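Does a pricier dinner plate really chip less?

Posted Feb 1, 2018 by Sunita Dubey

I'm replacing a set of everyday plates that has chipped down to almost nothing. The store wants 212 dollars for a Clilletti set and says it is "chip resistant for life." The Plimico set beside it is 34 dollars and looks the same to me. Same weight, same size, both beige. Is there any difference, or am I paying for the box?

Shivam Dixit

"Chip resistant for life" whose life? Ask the store to show you that in writing. I asked about a different brand once and got a leaflet that covered "defects in manufacture" and nothing else. Chips from normal use were excluded in the second paragraph.

What matters is how hot the clay was fired and how thick the rim is. A rolled rim survives the sink better than a thin sharp one. You can check that with your thumb, no salesman needed.
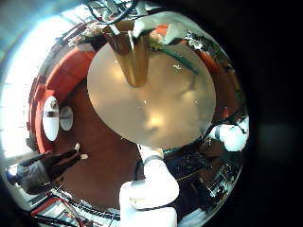
The other thing is the glaze. Look at the foot on the underside. If it's rough and unglazed it will scratch whatever plate is stacked under it, and I have seen that on expensive sets as often as on cheap ones. Buy one plate from each - if they'll sell singles - and use them for a month before you spend 212 dollars.

Esteves

had the plimico ones since April, two chips so far but my kids load the dishwasher so who knows

Wotatico

Get the expensive ones, you get what you pay for. My aunt's are fine after 1000 washes.

Shivam Dixit

Did she keep a tally?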